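**Flotstead Opens Sign-Up for Marker Drawing Evenings**

FUSTCOMBE, November 28, 2025 – Flotstead, the shared craft room in Fustcombe, is taking names for a new run of drawing evenings for adults. There will be eight sessions with 21 places at each. People draw at white tables with markers and plain white paper, and no experience is needed.

The first exercise is filling a sheet with rows of short strokes and squiggles, changing color as often as you like.
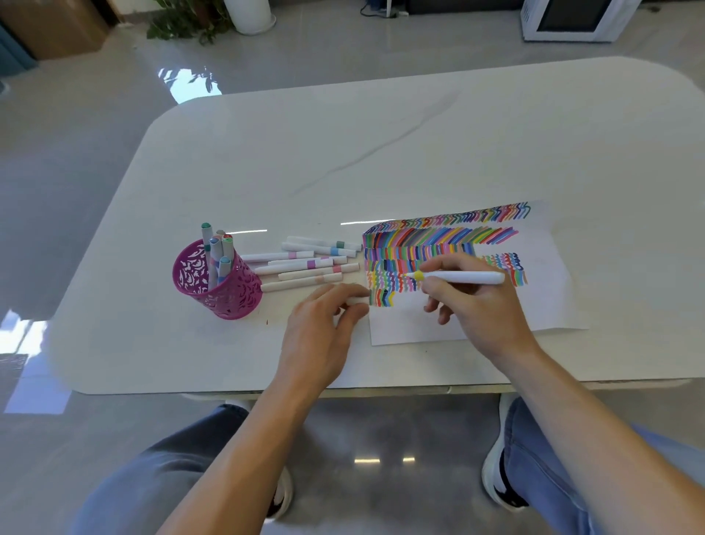
Each session lasts 150 minutes with one break. Ngozi Etim will lead the first three, and Miyuki Higuchi will take the rest. Paper and markers are included in the price.

"People ask what they should draw, and I tell them to start with dashes," said Etim. "You pick up a color, do a row, and pick up the next one."

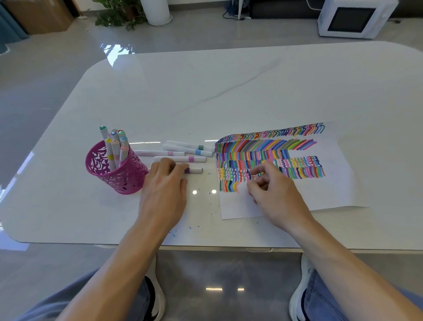 *Page last changed: November 28, 2025*

Markers stay in the room between sessions. Finished sheets can be taken home or left for the wall display, which Bonifacio Mateos is putting together for August.

To book, ask for Bláthnaid Keane at the Flotstead front desk. Places are given in the order that names come in.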